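An afternoon with the robots at Clengate

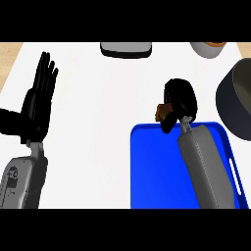

I'd been looking forward to the Clengate open day since the notice went up at the library, and I got there so early that they were still putting out the chairs. It's a plain grey building past the rail yard (I've driven by it for years without a clue what went on inside). Parking is terrible, so take the bus if you go next time.

Bit-na Ra runs the simulation side and she had the first room. I hadn't understood how much of the work happens on a computer before a real arm gets to move. Her team builds a table, puts kitchen things on it, adds the two-handed robot and lets it practise moving food and dishes in there. If a cup goes flying, you reset and try again, with no mess to clean up! She told us they'd run 1378 tries at one tray task over the winter, and she could talk about the bad ones with real affection.

What I liked most was seeing it from the robot's side. You look down at the table past your own two forearms, more or less the way I look at my own bench when I'm making lunch. One black hand had hold of a small brown thing, bread or maybe a cookie, just over the rim of a bright blue tray, and the other hand was up with its fingers straight, like it wanted to ask a question. A boy near me put his hand up the same way and held it there for ages. I did it too, once the lights were down a bit.

Somebody asked why they bother with bread. Bit-na said soft, odd-shaped things are a good test, as you have to decide how to hold them every time. She also said a simulated bun is more forgiving than a real one, and that crumbs are a whole separate headache. I wrote "crumbs" in my notebook and underlined it.

The second room belonged to Wenceslao Cuevas, who had a pair of real hands on a stand with the covers off. I could have stayed there all day. He let us each pull one of the cords by hand and watch a finger curl, and it's a lovely smooth motion - much lighter than I expected. My group had 40 people in it and the line for that table went out the door, so I only got the one turn. I did go back after the coffee break, and he remembered me and showed me how the thumb swings across.

Coffee was fine. The date squares were better than fine.

There was a talk at 3:30 by Lanying Lei on getting what's learned on the screen to work on a real machine. Parts of it went over my head, mostly the bit about friction, but she took questions for as long as people had them and never once made anyone feel silly. I asked whether they change the colour of things like the tray between runs. They do, and the lighting, and where everything sits, so the robot doesn't get too used to one kitchen.

They're planning another day in July. Tickets are free but there are only 200, and Bit-na thought they'd go quickly. I'm bringing my neighbour Yolotzin, who fixes sewing machines and will want a good long look at those finger cords.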